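Ticket 551: Enero hand, trial kit
Status: open
Opened October 20, 2025

Thumb stops responding after 16 cycles of the fruit sorting routine. Error 725 in the Puvgate log. Arm keeps moving.

Tried: power cycle, reseated hand cable, reloaded the Cullora grasp profile. Same error each time.

Support reply: lower the grip limit to 3 and rerun with the apple and banana only. Send the new log.

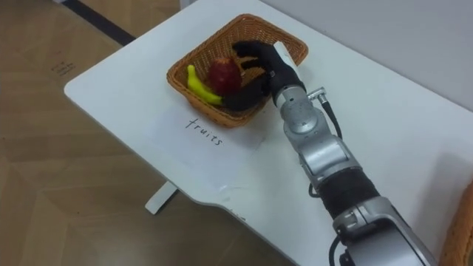 Hand over the basket labeled "fruits," palm down.

Rerun log attached. Trial return is on hold until we hear back.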